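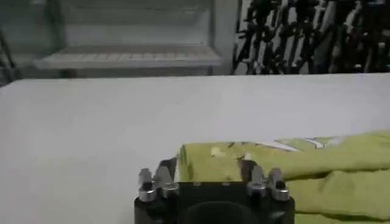 River Monitoring and Cleanup, Jakab Creek
Progress report for the period ending in December

Work under the grant is mostly on schedule. We have taken 400 water samples from 16 sites between the Flonach bridge and the old Dumo landfill. Tímea Mészáros ran the sampling and trained the people who now do it.

Nitrate levels dropped at the upper sites after two farms agreed to keep manure storage farther from the bank. The lower sites have not improved. Readings there go up after heavy rain, and we think the landfill drainage ditch is the main source. Sándor Vörös has asked the county for the ditch maintenance records and is still waiting for them.
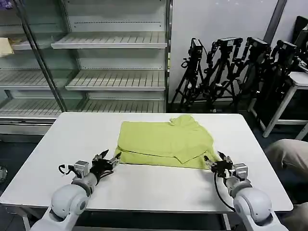

Planting along the east bank is nearly 60 percent done. Willow cuttings took well, but we lost most of the alder to deer and will replant with tree guards in spring. The guards were not in the original budget. Veronika Pap will send a request to move money from the travel line, where we have underspent.

The continuous sensor at the Fadix culvert was out of service for part of the fall. Data from those weeks will be marked as missing in the final tables.

Next period: finish the east bank, sample the ditch itself, and hold the landowner meeting that was put off in November. Anikó Erdős is the contact for the financial statement, which follows separately.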